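How to Move a Packing Bench Over to a Gripper Without Losing Your Crew

We pack 3,000 hair and bath items a shift at Angate, and last October we started handing the dull part of that job to a gripper. I love how it went, so here are the steps we used.

1. Start with one awkward item. Boxes are easy! Brushes have a smooth side and a spiky side, so they teach you far more.

2. Let the packers pick the grip. Ours knew right away which way a brush likes to be held, and we wrote that down before touching any settings.

3. Close the pads slowly. Bring one pad to the back and the other to the pin side, then stop as soon as the brush stays put.
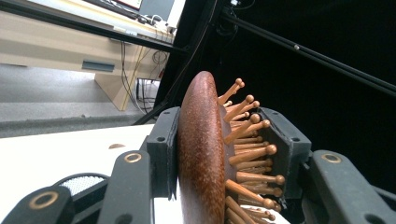 Paddle brush held upright, one pad against the back and the other behind the pins.

4. Run 44 brushes, then check them by hand. Look for bent pins and scuffs on the back – go down a notch in force if you find either.

5. Rewrite the job sheet together. Our 4 bench packers now split their time between checking, loading trays and teaching new grips. Wrists get a rest, and the teaching turn is the one people ask for. Put the new duties in writing before the first full shift, pay grade included.

Next up for us: combs.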